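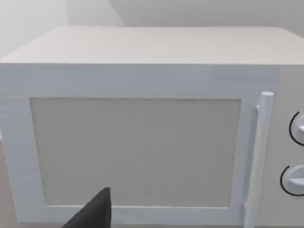 Koen Willems wrote to ask why a rulebook for kitchen robots needs four pages on opening a microwave, when his kids managed it without any. Fair question. I've now spent a month with the Vetotus Household Task Rules, May 3, 2025 edition, and those four pages are the best thing in it.

The microwave rules are short and a bit bossy. Approach the handle with the fingertips clear of the door. Pull the bar, never the window. Leave the knobs alone unless the task names them. Stop when the force limit trips, and log it, even if you're embarrassed. Simulate first, then repeat on a real appliance before claiming anything.

We ran 1,260 simulated attempts at Warley under these rules and threw out 186, mostly for touching the door before the handle. Under our old house rules, every one of those would have counted as a success – we were very generous to ourselves.

Now the grumbles. The glossary defines "door" twice, differently. The section on knobs says "turn gently" and gives no torque, so Cor Wuyts and I each picked a number and haven't agreed since. The index is a rumor.

Still, I'd buy it again. Get the PDF, though; the ring binder won't stay shut, and there's no rule for that.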